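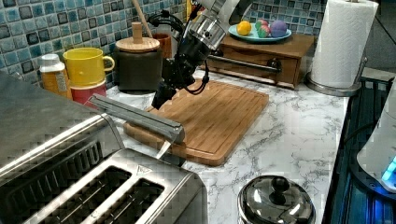
Objet : Re: [liste-bras] Ranger une planche à découper, budget et faisabilité

Le 10 juillet 2020, Fadi Awad a écrit :
> Avec la commande Setholm et une pince du commerce, une planche
> se déplace sans problème sur un plan de travail. J'ai 50 essais
> enregistrés, presque tous bons. Pour moi la question est réglée.

Bonjour Fadi, bonjour la liste,

Réglée, je demande à voir. « Presque tous bons », ça veut dire quoi ? Une planche poussée de travers, tu la comptes ? Chez moi, dans la cuisine, j'ai repris ton réglage sans rien changer et je n'en tire pas du tout la même impression.

Le bambou sur du marbre, déjà, ça file. Tant que les doigts prennent bien le bord, d'accord. S'ils arrivent 3 mm trop haut, ils ripent, et le logiciel annonce quand même une prise réussie. Je soupçonne Setholm de ne regarder que l'ouverture de la pince.

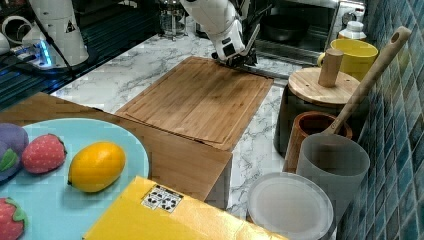 Et puis il y a l'encombrement. Une planche seule sur un établi vide, tout le monde y arrive. Avec un carton, des gobelets et des couvercles autour, la trajectoire proposée passe n'importe où. J'ai fini par brider la vitesse à 6 cm par seconde - autant le faire à la main.

Dernier point, le prix. Les doigts Vimusar m'ont coûté 208 euros en février et je ne vois toujours pas ce qu'ils apportent par rapport à ceux que j'imprimais avant.
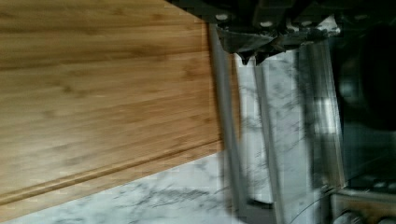
Hakim m'a répondu hors liste que je jugeais trop vite, que le défaut venait de l'étalonnage du poignet et qu'il suffisait de le refaire à chaque démarrage. Peut-être. Mais je l'ai refait, et le bras ripe encore. Fadi, peux-tu mettre tes journaux bruts en ligne, échecs compris ?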